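The Green One

Raquel Neves took the early bus from Prollton and was at her mother's house in Grivotthorpe before eight. The key still stuck. She put her bag on the stairs and opened the kitchen window.

The buyer wanted the place empty by December. Her brother had offered 300 for the piano and then stopped answering his phone, so the piano was her problem too.

She did the kitchen first. There were 2 drawers of string and bills, and a receipt from Bindent for a heater that had never worked. The heater had cost 279. Her mother had written "NO" across the receipt in pencil and kept it for years.

At noon she ate a sandwich standing up and went upstairs to do the clothes. 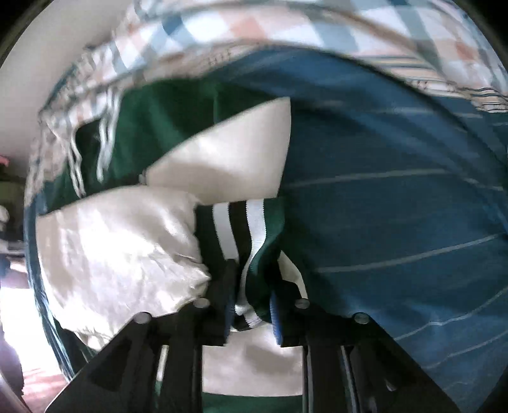 The green one, with the striped band.

She knew it right away. Her father had worn it to Odoi the summer the car broke down, and he had slept in it by the side of the road while the rest of them argued over the map. After that it was her brother's, and then for one winter it was hers. She had told her mother she lost it on the bus.

She sat on the bed for a while. A truck went by and the window shook.

At half past three the phone rang downstairs. It was her brother.

"Is the piano still there?" he asked.

"Where would it go?"

"I can come and get it. I'll need help with the steps."

"Fine," she said. "Did you give Mom back the green jacket?"

He had to think. "You had it last."

"I told her I lost it."

"She found it in your closet," he said. "She asked me not to say anything."

Raquel wound the phone cord around her finger. Then she told him to bring a blanket for the piano, and went back up to finish the room.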